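Pimesville Skills Kit, Bench Guide
Section 6: Setting out and putting back the tray
Rev. November 6, 2019

Read section 5 first if the pad is new.

1. Wipe down the table. Let it dry.
2. Tray in the middle of the table, long side facing you. Pad in front of it. Nothing on the pad yet.
3. Instruments go in the tray side by side. Not crossed, not stacked.
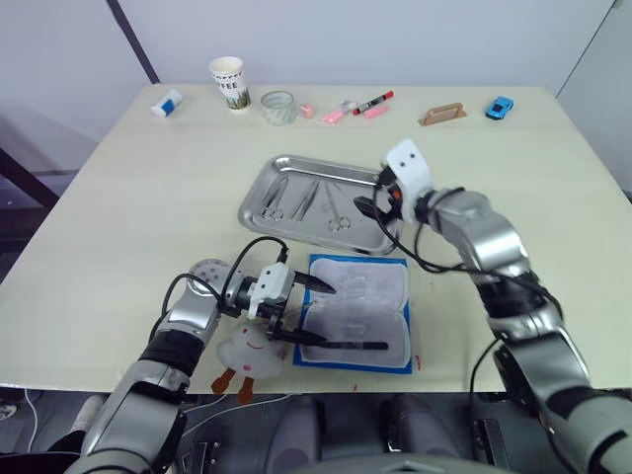 Can I use my own scissors with the kit?
Any straight pair up to 160 mm fits the tray. Longer ones ride up on the rim and slide out, so leave those in the drawer.

4. Check hinges before you start. Open, close, open. Stiff one? One drop of Flostosura oil, wipe off the extra.
5. Cut your thread. Keep lengths short, long ones knot up on themselfs.
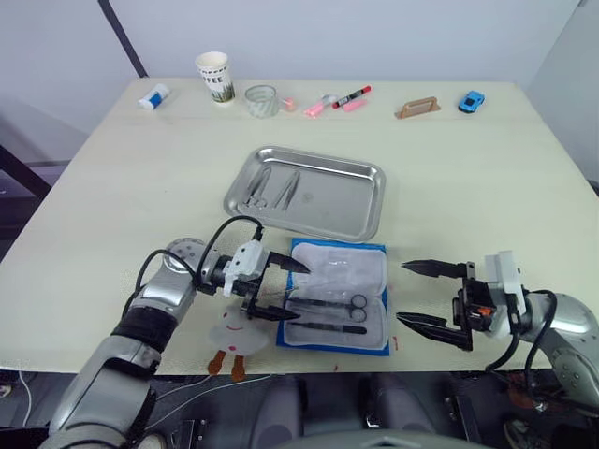

Putting tools down mid-stitch is where most nicks in the pad come from. Set them flat, tips away from your free hand. Scissors and forceps can lie one below the other on the white part of the pad for a minute or two, as they do here, but back in the tray when you're done with them.

CAUTION: Closed tips only when you put anything down. Points go through the pad cover easy.

6. Finished with a tool, straight back in the tray. Don't drop it in from a height, the tips bend.
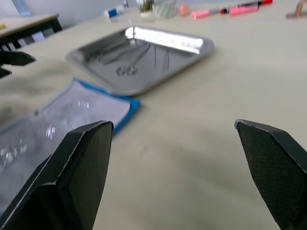
A reader of the last edition wrote in that step 6 should say to lay the rings down first and then lower the tips, and that doing it this way had saved her two pairs of tweezers. Fair point. Do that.

7. Count back in against the card in the lid. Short one? Look under the pad first.
8. Fold a cloth over the tray if you're stopping for lunch.

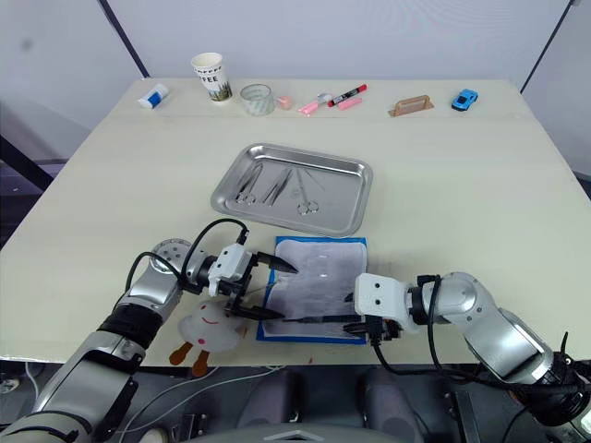 Order in the tray matters more than people think, you want to reach without looking. Pick one order and keep it. Ours runs forceps, tweezers, scissors, left to right, with the scissor rings toward the front of the tray. Left-handed: flip the lot. Pens, tape and cups stay at the back of the table, well clear of the pad.

NOTE: Replacment pads are part no. 192 from Kindach. Blue border only, the older type is too thin for deep stitches.

Storage: tray dry, pad flat, lid on. Go on to section 7.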